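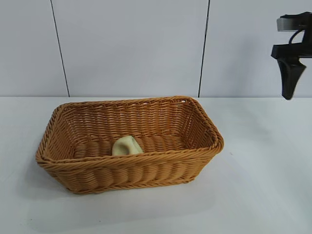 Crayfish trapping on the Sirard: does paying per catch work?

Home | Projects | Field Notes | Downloads | Contact

Filed under: Freshwater, Student Work, Year 2 Projects

1. Why we did this

Signal crayfish are all through the lower Sirard now. Everyone who fishes it knows. They eat eggs, they dig into the banks, they take your bait before it's settled. The Nutetau angling club started a voucher scheme in spring: bring in crayfish from a licensed trap, get credit at the tackle shop. Our question was simple. Does the scheme take out enough animals, and the right ones, to make any difference on the stretch below Cindoton weir?

We had a short time for this so it's a small study. Two reaches, one method, one season. More on that in section 5.

2. Sites

Reach A: from the weir down to the road bridge. Voucher trapping allowed, lots of it, easy parking. Gravel bed, some big stones, alder on the left bank.

Reach B: Carrasco meadow, upstream of the weir. No voucher trapping because the landowner said no when the scheme started. He did let us in for the survey, on condition we shut the gates and kept off the hay. Deeper, slower, more silt. Not a perfect match for A but it was the only bit we could get permission for.

Both reaches have brown trout, chub and bullhead. The club stocks neither.

3. Method

Same traps at both. Cylinder type with a funnel at each end, small mesh, otter guard fitted. All tagged under the survey permit. Bait was oily fish offcuts, same supplier every time, frozen in portions so nobody could be generous at one site and mean at the other.

Traps in late afternoon, lifted the next morning. We measured carapace length, sexed each animal, noted missing claws and whether females had eggs. Nothing went back. Humane dispatch was by the club's trained person, not by us.

Kit was checked, dried and disinfected between reaches. Every time. B always first, then A, so we never carried anything upstream.

We also got the voucher desk records from the club. These are handwritten and some sheets had got damp. Where we couldn't read a number we left the entry out.

4. Results

Voucher desk, whole season, reach A: 1248 crayfish handed in.
Our own survey traps, both reaches together: 809.
Of our 809, 265 came from reach A. The other 544 came from B.

So there were fewer in A, with the same number of traps and nights. That looks good for the scheme at first. But A and B are different habitat, as above, and we've got no figures from before the vouchers started. We can't say A dropped. Only that it was lower than B when we looked.

Size is the more intresting bit. The animals from A were mostly smaller. Big males were common in B and scarce in A. Funnel traps catch large males best, that's well known, so steady trapping takes them first. Big crayfish eat little crayfish. Take away the big ones and more young may survive. If that's happening at A then the vouchers could be leaving a river full of small crayfish that the traps hardly catch at all.

We turned stones by hand at the shallow end of A on one Friday to check this. Plenty of tiny ones under there. We didn't do the same at B, too deep to stand in safely. So no comparison, sorry.

Bycatch: low. A few bullheads, all released alive. No otters or voles in any trap.

5. Problems

- One season only.
- Reaches not matched for depth or silt.
- Lost traps at A in the September spate, and had to drop those nights from both sites.
- The voucher records don't give effort. A person might have run one trap or several, it isn't written down.
- Females with eggs hide and don't feed much, so any baited trap under counts them.

6. What we'd suggest

Keep the vouchers going for now but change the form. Add number of traps and number of nights. Takes a few seconds to fill in and the data would be worth far more.

Pay by weight is a bad idea, we think. It was brought up at the club evening. It would push people even harder towards the big males. A better rate for females or small ones might help but somebody has to check them at the desk.

Try refuge traps at A next year. Bundles of short pipes on the bed, no bait. They pick up the smaller sizes and females. Slower to empty and they silt up.

Repeat the survey at both reaches with the same traps in the same weeks. Raw counts are in the department folder, one sheet per lift, and the size data is in a seperate tab.

Comments (3)

weirpool_regular
Good read. I've been handing them in since spring and yes, the big ones have gone from the bridge pool. Still lose every worm I put down there though.

Tench62
Did you look at bank damage at all? Carrasco side is falling in.

weirpool_regular
Agree about the form. I'd fill it in if there was a pen at the desk that worked.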